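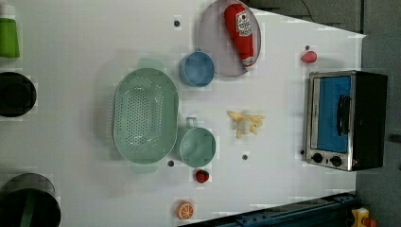
Thread on sorting a mixed play kitchen, where toy food and real cookware have ended up in the same bin. I did ours over two evenings in December. Notes follow.

1/ Rule one: sort by what can be washed hot. Real cookware goes through the dishwasher. Toy food gets a cloth and lukewarm water with a drop of dish soap. Strawberries with a separate green top trap water at the join, so don't soak them.

2/ The mint green colander stays in the play set. It is a real one and does real work at dinner, but it is also the item most often asked for. Same with the matching measuring cup. Both live on the low shelf now and I walk over there when I need to drain pasta.

3/ Oval colanders with a handle at each end do not nest in round bowls. Store them flat, holes down, and put the fruit inside. Banana bunch first, small stuff on top. The orange half always slides to the bottom.

4/ Storage is a Pronholm bin, 15 inches wide. The 11 inch version is cheaper and too short for the colander by a handle. Measure handle to handle before ordering. I measured the bowl part only and paid return shipping.

5/ Plates: one oval plate per child, no more. It doubles as a tray for the ketchup bottle, which rolls otherwise.

6/ Toaster oven. Steel frame, blue inside, two knobs under the door. It takes up a fair amount of room, so give it one end of the table and arrange the rest to the side of it. Leave space for the door to open. Allow 8 inches.

7/ Small cups with thin handles: carry by the bowl. We have glued one handle twice. Second repair with a two-part epoxy has held since spring. That cup is display only.

8/ Labels. Danilo Cruzado asked what I use. Plain white tape and a marker, on the short side of the bin. Picture labels peeled off within a month in our house.

9/ Consolacion Malabanan asks whether to keep pretend fruit and pretend condiments apart. I did for a while. It made cleanup slower and the kids ignored it. One bin for all food, one shelf for all dishes.

10/ Total time for cleanup at the end of the day is now some five minutes. Order that works: food into colander, colander into bin, cups onto plate, plate onto shelf, wipe table. The oven doesn't move.

11/ Still unsolved: the second lid for the Pronholm bin. The store lists it as a separate part and has been out for weeks. Using a cookie sheet.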